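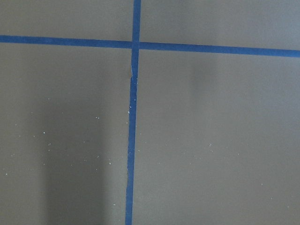
Bicycle theft in Gurnby and why so little of it gets to the police. That was the question we started with in June and it stayed more or less the same all the way through, which suprised our supervisor. Gurnby is a mid-sized town with one police station, a railway halt, a college and a market, and bikes go missing from all of them. Two strips of blue tape crossed on a grey top give you four sections, a bit skewed and not all the same size, and we cut up the town like that. Station Road one way, the canal the other. Four quarters, same questionnaire in each. The quarters are not equal in population and we know this is a weakness, see further down.

Project members: Savita Dwivedi (survey, interviews, writing up), Trilok Tyagi (police figures, newspaper search, tables).

What we wanted to find out

How many people have had a bike stolen. Whether they told the police. If not, why not. Whether the local paper gives the same picture as the survey. We also wanted to ask about bikes being recovered but had to drop most of that, too few cases.

Background

Most of what we read was on thefts in big cities. Small towns get very little. The general finding is that people report a car nearly every time and a bicycle much less often, the reason usually given being insurance. You need the police number to claim for a car. Hardly anyone in Gurnby insures a bicycle so there is no push to go to the station at all. We expected low reporting and we wrote that down before starting.

The other thing we read about was how newspapers pick crime stories. A stolen bicycle is not news. A gang arrested with a shed full of bicycles is news. So a reader gets the idea that bikes are taken by gangs, and that gangs get caught.

Method

300 questionnaires, paper, two sides, given out by hand in the four quarters. Door to door in the evenings mostly, plus the market on a Saturday. We got 260 back that could be used. The rest were blank or half filled or never came back. One page only had a phone number on it.

Questions were kept short. Have you or anyone in the house had a bicycle stolen, where from, was it locked, did you report it, what happened. Then an open box at the end. People wrote far more in the box than we had planned for and coding it took most of a week.

Police figures were asked for in writing. First letter got no answer. Second letter, Trilok went in person and waited, and was given a sheet with yearly totals but not split by area. So we can not match police figures to our quarters. Pity.

Newspaper search was done in the reading room at Susemer, bound copies, by hand. The index there covers court cases only.
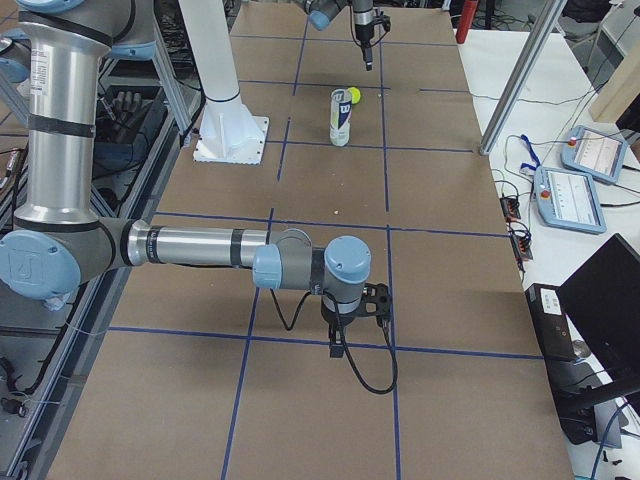
Department of Criminology and Social Research - Undergraduate Projects

Results

Out of the 260 households, 70 had lost at least one bicycle. That is more than we thought. Of those 70 only 20 had reported it. Everyone else let it go or looked for it themselves.

Reasons for not reporting, most common first: police would not do anything, bike was old, no bill or frame number, took too long, knew who took it. The last one was interesting. Several people said they had a fair idea who had the bicycle and either went and asked for it or left it alone for the sake of peace in the street. One woman in the canal quarter got hers back from a cousin. She would not have called that theft and only ticked the box after some discussion with her husband.

The railway halt was the worst place by a long way, then the market, then outside own house. The college came lower than the students we know would have guessed. There is a stand there with a man on duty till evening, might explain it.

Locks. Most stolen bikes were locked, but with the small ring lock fixed on the back wheel. That stops someone riding off. It doesn't stop them lifting it onto a cart. Very few had a chain round a post, partly as there are not many posts. At the halt people lean them on the fence, and the fence is loose at one end.

The newspaper. Only a handful of items on bicycles, nearly all arrests, nearly all with a line from the police. No item we found was about a single theft from a single person. Compared with the survey it is a different town.

Interviews

We did a few longer interviews with people who said yes on the form. Shop owner near the halt (Nishad Cycles, repairs and second hand) was the most useful. He says he is offered bikes with the number filed off and sends them away. He also said a register of frame numbers would be easy to do at the point of sale, he already writes them in his own book, and no officer has ever asked to see it. The other dealer, Pristus, didn't want to talk to us. Fair enough.

The duty officer we spoke to was polite and said what we expected. Bring the bill. Without a frame number they have a found bicycle and a lost bicycle and no way to join them up. There are unclaimed ones behind the station, rusting.

Problems

Quarters not equal, already said. The canal quarter has a lot more houses and we gave out the same number of forms in each, so it is under counted. We should of weighted this and ran out of time.

Saturday market forms are from people who may not live in the quarter they were given in. We asked, but some left it blank.

"Ever stolen" is a bad question. One man was telling us about his school days. A time limit is needed, say the last few years. Savita noticed this after the first evening, by then forms were printed.

Police totals not split by area.

What we would suggest

Frame numbers written down at sale, by the shop, copy to the buyer. A rail or posts at the halt. A day when people can come and look at the unclaimed bikes behind the station - cheap, needs only a notice. For the paper we have no real suggestion, they print what comes in.

We don't claim the survey tells you what happens elsewhere. It would be worth doing again with a proper time limit and equal shares by population, and someone should ask the railway for their own records, which we never got round to.

Thanks to everyone who filled in a form, and to the reading room staff at Susemer for staying open late twice.

Tables and the blank questionnaire are in the appendix, handed in separately on Thu 16 January. Table 3 has the wrong heading, should say "place of theft".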